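Chapter 2
Soft Toys, Up Close

When Marisol Oyelaran took over the play corner at the Lamville nursery school, she inherited a basket of plush animals that had been hugged, dragged, sat upon and generally loved by 28 children, and she did what most of us do in that position, which was to look at the whole heap and feel a little tired. Her first good idea (and she still says it was her best) was to take one toy out, set it in a shallow tray on a pale, clear table, and just look at it for a while before doing anything at all.

We are going to borrow that idea for the whole of this chapter. In Chapter 1 you met the common toy fabrics as flat swatches, neatly trimmed and labeled, and I hope you enjoyed them! A finished toy is a messier affair. Fabrics meet at odd angles, one piece hides under another, and the part you most need to see is very often tucked away beneath the tummy.

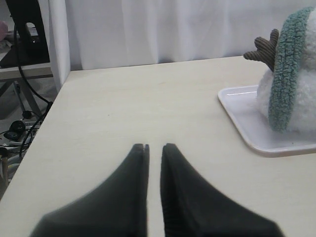 Do I need a special tray for looking over a soft toy?
Any shallow tray with a low rim will do, as long as it is clean and the toy can lie in it without being squashed. Choose a plain one if you can, so that a stray thread or a bit of loose fluff is easy to spot.

Once the toy is settled, begin with the largest area of fabric, usually the body. Curly, looped pile behaves differently from a long, wispy pile, and both are different again from a smooth piece of cloth. Run your fingertips slowly over it, first one way and then the other. Part the pile wherever it feels thin or lumpy, and write down what you find, even if it seems too small to bother with. My old teacher, Folke Wallin, kept his notes on the backs of seed packets, and I can't recommend that, but he did keep them.

After the body come the smaller pieces: ears, feet, noses, scarves, tails and all the other charming bits that small hands like to pull. A single toy can easily bring together three or four fabrics, each with its own surface. 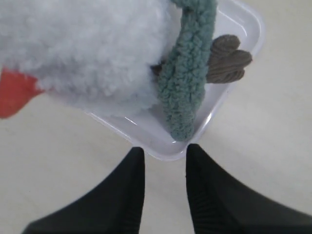 Figure 2.1 Several fabrics on one toy: white curly fleece, a fuzzy teal-green strip, and a brown ribbed piece with rounded lobes.

Ribbed fabrics deserve a moment of patience. Crumbs and dust like to settle between the ridges, and a soft, dry brush worked along them will do more good than any amount of rubbing across. Looped trim wants a gentler hand still. If you find a loop that has been pulled long, leave it alone for now; we will come to mending in Chapter 3, and scissors should stay in the drawer until then.

Now turn the toy a little and look again from a new side. You may find that a piece you took for part of the body is a separate trim, or that a scrap of color has its own little seam. 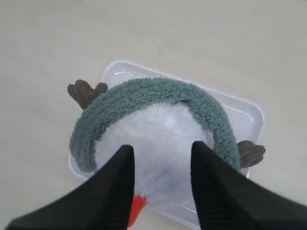

Figure 2.2 White plush in a shallow tray, with teal-green trim and a pointed red-orange piece.

Before you go on to Section 2.1, choose a soft toy of your own, the older the better, and keep it beside you with a pencil and a sheet of paper. The first exercise asks you to list every fabric you can find on it.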